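### 3.2 Worktop height and reach in shared kitchens

The second part of the study dealt with the height of the worktop and the distance residents had to reach across it. Both matters were raised repeatedly in the first round of interviews at the Savska and Evska housing schemes, where residents share one kitchen on each floor. The two schemes were built to the same general plan, but the kitchens at Evska were refitted later and have a slightly deeper counter. This allowed depth to be compared without changing the rest of the room.

Worktops in both schemes are fixed at 920 mm above the finished floor. The figure follows the fitter's usual practice and was not chosen with the residents in mind. At Savska, where many of the residents are older, complaints were mostly about chopping and kneading, tasks in which the forearm must press down. Shorter residents said that their shoulders ached after preparing a full meal, and several had taken to working at the dining table instead. Taller residents had the opposite difficulty at the sink, where the bottom of the bowl is well below the surface of the counter and washing up means bending at the waist.

Reach proved harder to study than height. When asked, most residents said that they could get to everything they needed. When observed during the evening meal, the same residents often avoided the back of the counter altogether. Items kept against the wall were left there for weeks, while the strip nearest the edge became crowded. At Evska the deeper counter made this pattern stronger. The extra space was used for storage – jars, spare pans, appliances waiting to be repaired – and added little to the area in which food was prepared.

We therefore divided the counter into a front zone and a back zone and recorded, for each task, which zone was used. A total of 40 residents took part, 20 from each scheme. Each was asked to prepare a simple cold meal using their own tools, laid out as they would normally keep them. Sessions were held in September, in the late morning, when the kitchens were quiet. No time limit was set, and residents were free to move items as they wished before starting. Those who normally sat down to cook were given a stool of the height they were used to.

Two findings deserve mention. The first is that residents who moved their tools forward before starting made fewer long reaches, as would be expected, but also took fewer steps during the task. They appeared to plan the work more fully once everything was within sight and near at hand. The second is that the position of the sockets had more influence on the layout than the depth of the counter. Where a kettle or toaster had to stand close to the only free socket, the preparation area was pushed to one side, in some cases next to the hob. This was most marked on the upper floors at Savska, where the original wiring is still in place.

The Naseri reach scale was used to grade each movement from easy to strained. The scale was designed for office desks and gives little weight to lifting, so a full saucepan and an empty cup are graded alike if they stand at the same distance. For this reason the grades are reported here together with the residents' own comments and should not be read alone. The Gullero method, which takes weight into account, was considered for the later sessions but requires equipment that could not be brought into occupied kitchens without disturbing the people who live there.

Differences between the schemes should be treated with care. The residents of Evska are younger on the whole, and some cook only at weekends. The zones used in the analysis are defined from the wall outwards, and the back zone includes any tools kept on the counter behind the main working area (Figure 2). 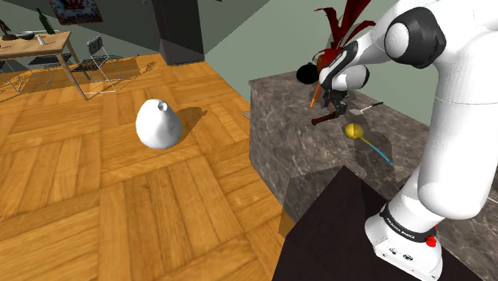
**Figure 2.** Simulated kitchen with utensils grouped on a grey marble countertop.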